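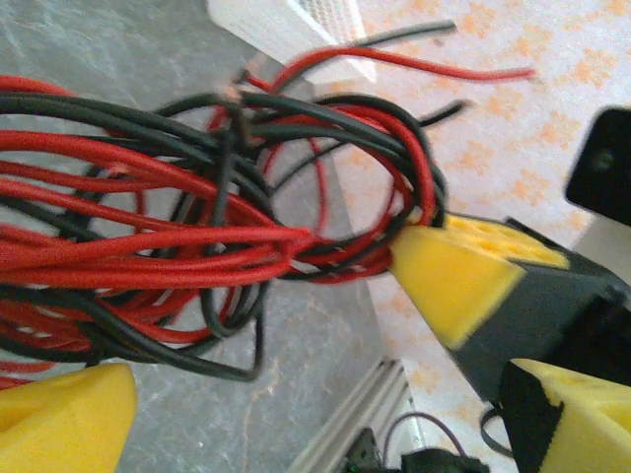
By Loïc Leblanc
Posted 2020-04-02 in Workshop

Handodard 10-drawer parts cabinet, steel, grey. Bought from Kolev in Prosville for $400 plus delivery.

I do small electrical jobs from a single garage: trailer lights, caravan batteries, the odd garden pump. Red and black twin ends up in everything, and for years mine lived in ice cream tubs and a milk crate under the bench. Last September I decided to spend proper money on drawers. I have had the cabinet long enough now to have an opinion.

It came flat on a pallet. The body is in five panels, held with M6 bolts, and the drawers are already made up. The instructions are two pages of drawings with no words. Panels C and D look identical and are not. The one with the extra slot goes on the left, and if you get that wrong you won't find out until the anti-tilt bar refuses to drop in. Assembly took me most of an afternoon, including undoing that mistake.

Once it was square, it was very square. The drawers run on ball bearing slides and come out the full depth, so you can see what is at the back. The catalogue gives the height as 1,152 mm, and mine measured the same. That puts the top a bit higher than my bench, and I'd have preferred it level. Kolev also sells a shorter one with fewer drawers, but the price difference is small.

The lower drawers are deep. I keep cable offcuts in the bottom one, and it takes plenty of coiled wire without catching on the drawer above. The top four are shallow and suit terminals, fuses and heat shrink. You get one set of plastic dividers in the box, enough for two drawers. Extra sets are sold separately and I think they are dear for what they are. I cut mine from old corflute signs and they have held up fine.

The lock is the weak point. It is a small cam lock with two keys, and it stiffens up if the cabinet isn't level. My floor slopes towards the roller door, so I had to pack the front feet with offcuts of fibre cement. The feet do adjust, but only by a few millimetres. Longer ones would have fixed it.

Paint is good. I have knocked it with a trolley and dropped a crimper on the top, and there is one chip, on a corner. The label holders are clear plastic clips and three have already come off. I've gone over to a paint marker straight on the drawer fronts.

I looked at the Pernine cabinet before buying. A mate, Marin Kneževič, has one in his shed and likes it. The slides felt much the same to me, but the drawer bottoms flexed when I pushed on them, and I store lead sinkers and battery clamps as well as wire – heavy stuff for its size. If you only want it for screws and light fittings, the Pernine would do.

Delivery was kerbside only. The driver was decent about it but he wasn't going to help me up the drive, so have a second person there or unpack it on the verge and carry it in pieces.

Good: slides, paint, depth of the lower drawers.
Not so good: lock, feet, label clips, price of dividers.

I would buy it again at the same price. I wouldn't pay extra for the version with castors, at least not on a floor like mine.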